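Progress report to the Quezada fund, 2022-08-19

Work on the white frames at Poddale is on schedule. Of the 17 frames in the order, three are still waiting for parts from Vunport. Lilla Lakatos is checking poles and joints, and black cloth is in use at the bench.

White frame with black cloth, and a white panel:
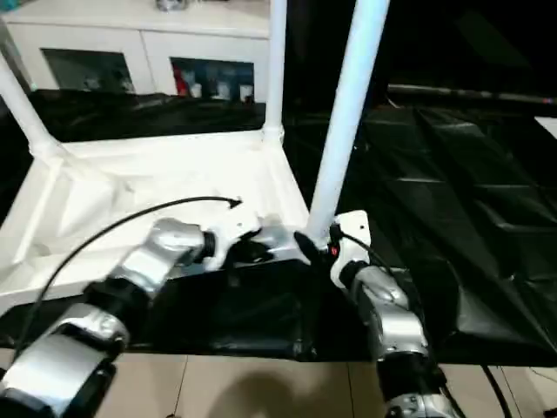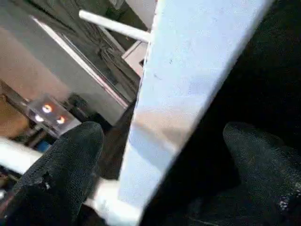 Will the remaining parts need more money?
The 3000 already granted covers them, and Vicente Sepúlveda expects delivery in September.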